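3. Table Surface and Snack Storage

The third part of the project, prepared by Cauã Toledo and Vanderleia Lopes, concerned the shared table in the student lounge. Snack bars were to be sorted by calories per bar, as printed on the label, and kept off the bare wood where possible. 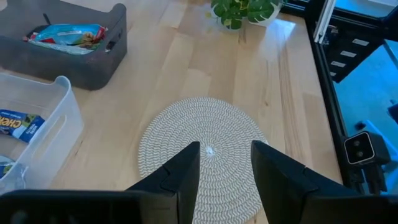
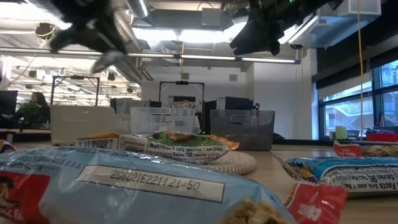 Members agreed that a woven mat should remain on the table between sessions. Of the 65 students surveyed, nearly 9 in ten supported a fixed place for snacks. The survey form was reviewed by Aurelio Salcedo on Monday and is attached to this report.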